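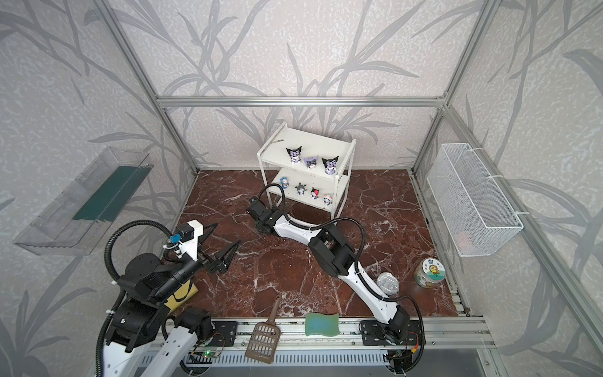

I read the draft notice on returned stones twice and I think the site should keep a record of every piece that comes back by mail, including the ones we can't place. Right now the envelopes from abroad go into a drawer at the Tunberg office with the letters still folded around them, and the letters are the part visitors would most want to see. A small display by the ticket desk would do it. The white two-tier cart in the photo, the one with the three Kuromi figures on its upper shelf, is the kind of thing I have in mind: metal, thin legs, stands on the floor and needs no fixing to the wall. The wall by the desk is original plaster, so anything that needs screws is out.

On 2018-01-31, Yaowalak Chaimongkol wrote:

> The October count is done. We received 25 parcels during the season, mostly
> mosaic pieces and roof tile, plus one bag of plain beach gravel with
> a very sincere apology. Four had no return address.
>
> Plaltton ran a short item on it and the comments were rough. People
> want us to publish the senders' names. My view is that we should not.
> If we do, the parcels will stop.
>
> Do we want to say anything to the paper, or leave it alone?

I agree about the names. Most of these people took something as teenagers on a school trip and have been uneasy about it ever since. One of the letters says the tile sat on a kitchen windowsill through two house moves. Printing a name under that gets us nothing, and we would be answering for whatever happened to the person afterward.

I would send Plaltton one paragraph and then stop. It should say what came back, that we don't pursue people who return things, and where to mail them. Please leave out any figure for what a piece is worth. The last article used 1000 for a single floor fragment, and I have never found out where that came from.

On the letters themselves - we need permission before any go on display, even with the names covered. Oğuzhan Kurtuluş wrote the form we used for the Chuensuk loan and it could be cut down to half a page. For the four with no address I would keep the letters in the file and show only the stones.

The gravel should go in the record too. It isn't ours, but somebody paid to send it.

Can we have the wording settled before the Tadel meeting? I can take a first pass at the paragraph for the paper if no one else has started.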